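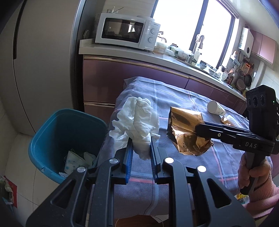 Clearing a table is a suitable first task for a home-built pair of hand-held grippers, and this page sets out the procedure used in the Clakness workshop. It assumes that both grippers have been assembled and that the finger linkages move freely. Work at a real table in a real kitchen, with items of differing stiffness. A crumpled paper towel, a foil snack bag and a paper cup make a good set, with an open trash bin standing beside the table. The ridged pads should meet the towel on both sides before the fingers close.

1. Fit the pads. Clean the inner face of each finger and press the pad down for 15 seconds. Tighten the pivot screws until side play is gone.

2. Set the closing travel. Close the fingers on a single sheet of paper. The sheet should hold when pulled lightly. Adjust the stop and repeat.

3. Practice on soft items first. Towels and tissues forgive a poor approach angle. Paper cups do not, and a cup wall will fold under very little pressure.
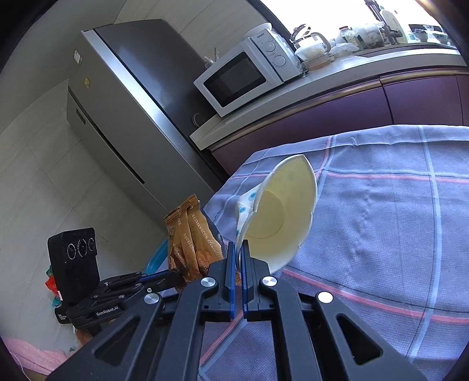 Take a cup by its edge and close slowly, stopping as soon as it lifts with the fingers. If the wall creases badly, reduce the closing travel and use a fresh cup.

4. Add the second gripper. Assign one item to each hand and keep the two sets of jaws apart — crossed linkages are the usual cause of bent arms.

5. Record each session in the log. Note the item, the hand used and whether the item was dropped. Plan for 50 pickups per item before changing any part.

Questions on pad replacement should be directed to Theano Vlachopoulos. Spare pivot screws are kept in drawer 1402.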